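What Lives in a Pencil Case?

By Rodrigo Bettencourt

Nearly everybody who goes to school has a pencil case, and nearly everybody has, at one time or another, opened it up and found that the one thing they wanted was right at the bottom.

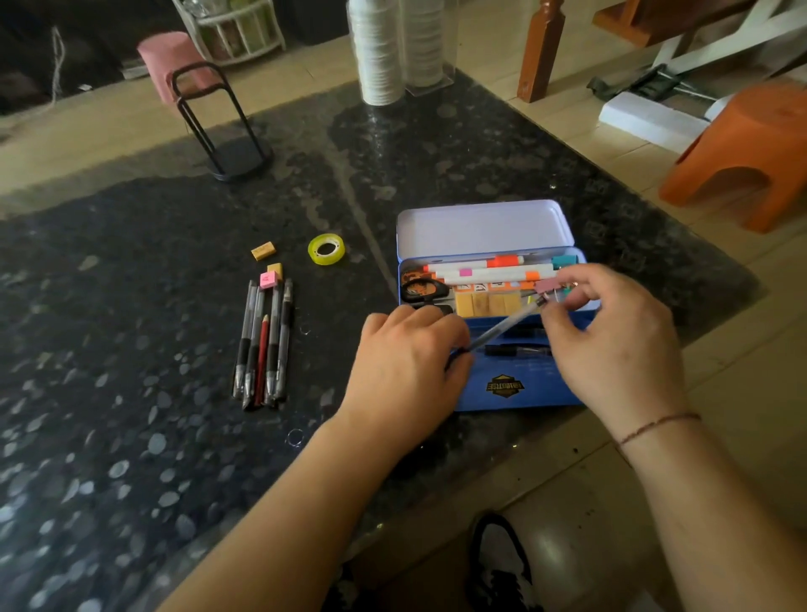 So let's talk about all the little things that live in there, what each one is good at, and how they can share a small space without getting in each other's way.

Pens first, as they're usually the ones we reach for. A gel pen has a kind of ink inside that is thick, a bit like runny jelly, and at the tip there is a very tiny ball. When you write, the ball rolls along the paper and carries the ink round with it, and that is why the line comes out so smooth and dark. If your gel pen has a clear body you can look through the side and see how much ink is left in the thin tube, so you'll know before the spelling test and not in the middle of it!

Pencils work in quite another way. The grey part in the middle is called the lead, but there is no lead in it at all. It is graphite mixed with clay, and when you press down, small bits of it rub off and stay on the paper. The harder you press, the more rubs off.

And that brings us to rubbers (some people call them erasers, and you may hear both in the same classroom). Graphite only sits on top of the paper, so a rubber can pick it up and roll it away in those little crumbs you blow off your desk. Gel ink soaks in, and a plain rubber can't do much about that. If you have a lot of rubbers, and plenty of children do, try standing them in a row, packed close together like loaves on a baker's shelf.

Felt markers need their caps more than anything else in the case. The ink is held in a soft stick inside, and air dries it out. Push the cap on until you hear a click - if there isn't a click, give it a good firm press anyway.

Scissors like to lie flat, and closed. Always put them away with the blades shut, and when you pass them to a friend, hold the closed blades in your fist so that your friend can take the handles.

Then there are the odds and ends, the sticky tape and the binder clips and the stickers you are saving for something special. Sticky tape is glue spread very thinly on one side of a long strip. A binder clip is a springy piece of metal that wants to be shut, so it will hold a fat bundle of pages and not get tired.

Now, if you have a tin case at home, here is a nice job for a rainy afternoon. Take everything out and lay it on the table, with the pens in one bundle and the rubbers next to them. Try every pen on a bit of scrap paper. Put the biggest things back first, the scissors and the long markers, and let the small ones fill the gaps. Leave the pen you use most at the front, where your fingers will find it.

My own tin had 12 pens in it the last time I did this, and 8 of them wrote. I've kept one of the others all the same - I like the colour.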